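Wheel trims: how do you get them to stay on (and stop clicking)?

Bilbridge Community Help > Cars, bikes and vans

Posted by Ayana Abera

Hello all! I've fallen down a bit of a hole with plastic wheel trims and I'm loving it, but I need some help. My little hatchback is on plain steel wheels and came to me in March with three trims out of four, so I've been learning about clips, tension rings and sizes ever since.
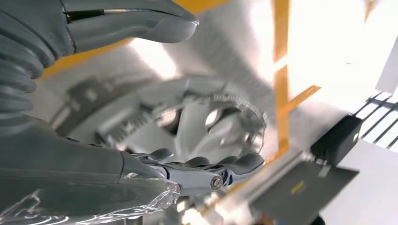
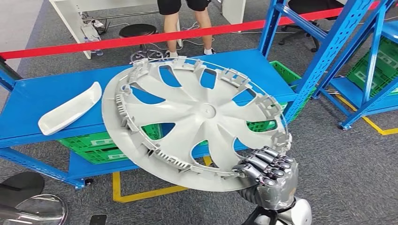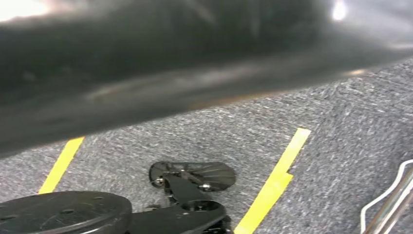
So, two things. The front left makes a clicking noise at low speed, once per turn of the wheel, and goes quiet above a fast jog. And the back right has come off twice, both times on the same speed bump near the swimming baths (I walked back for it both times, it's in the hedge if you're quick). I've been pushing them on by hand, going round like you would with the lid of a paint tin. Is there a proper way? Are cable ties cheating? I'd also love to clean years of brake dust off the inside without snapping anything.

Stinska

Oh good, a wheel trim thread! I did all of mine last summer and it's such a satisfying job.

Start with the valve. Most trims have a notch or a cut-out for it, and if the valve isn't sitting in the notch the trim will never go on square. It might feel tight and still be riding up on one side. Line that up first, press the valve side home, then work both ways round so you finish opposite. Use the heel of your hand, or a rubber mallet with an old towel over the trim. Don't do it on a freezing morning! Old plastic is brittle when it's cold, so bring the trims indoors for an hour.

The clicking is very often one clip that has lost its tension. Take the trim off and look at the wire ring on the back, if yours has one. It should be seated behind every clip, and there's usually a kink in it that goes round the valve. Mine had jumped out of two clips and I'd driven like that for months. Pop it back and try again. Also check for a small stone, I know it sounds daft but I had one.

For the brake dust: washing-up liquid, warm water, an old toothbrush and a lot of patience. I gave mine 42 minutes in the bath and was not popular. Keep wheel acid well away from painted plastic.

cleltofan80

cable ties are fine, everyone does it. two per trim, black ones, snip the ends

Szulc

Agree with most of the above, and a word on the ties: they're all right, but keep a pair of cutters in the glovebox or you'll be cross when you get a puncture in the dark. Put them through where they can't touch the valve.

Ayana, check the size as well. It's moulded or stamped on the back of most trims and it has to match the rim, so a 14 on a 15 inch wheel isn't going to hold whatever you do. If the back right is the odd one bought to make up the set, I'd look there first. Rust on the steel lip is the other culprit. Wire brush, wipe, thin coat of paint, leave it overnight and the clips have something clean to bite on.

Ayana Abera

You're all brilliant. The ring was out of three clips on the front left and the click has gone!! The back right is a 14 and the wheel is a 15, so that's the hedge mystery solved. Now looking for a single 15 inch one in silver if anybody near Bilbridge has a spare in the shed.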